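Household Objects and Their Care
Handout for session 6: Keeping small jewelry at home
Reading time: 3 minutes

In the last session we spoke about textiles. This time we stay with small things, the ones which people keep in a drawer, a box or a tin. Please read the handout before Thursday and bring one container from your home.

1. Why a tin

Many families do not own a jewelry box. They use a metal tin which had another life before. A tin closes well and keeps the dust out, but it is hard inside, and hard walls can scratch pearls. Put something between the metal and the jewelry. Cloth is best. Paper is acceptable for a short time if the print does not rub off.

Work on a table with a cloth on it. Beads roll less on fabric, and a bangle which slips from the hand has a softer landing. Take the pieces out one by one and give each its own place on the cloth. Long necklaces should be lifted from the top of the loop, so that the strands hang free and you can see a knot early.

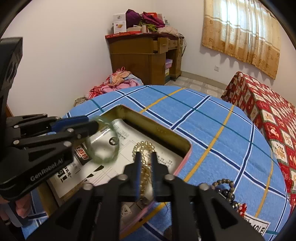
2. Sorting by material

Pearls go alone, in a soft bag. Jade and glass are harder than pearls and must not lie on them. Beaded bracelets on elastic should rest in a loose curve, without stretching. Pieces with paper labels are kept apart until you have copied the label in your notebook.

3. Exercise

Empty your container, make a list, and put everything back in a better order. Write 200 to 300 words about what you changed. Amos Greenberg will collect the texts.

Comments (3)

Nana Asante: Is felt good for the bottom of the tin? I have only green one and I am afraid of the color.

Felicja Lis: Test it first with a damp white cloth. If the cloth stays white, you can use it.

Nii Akolgo: I wrote 400 words, I hope this is not a problem.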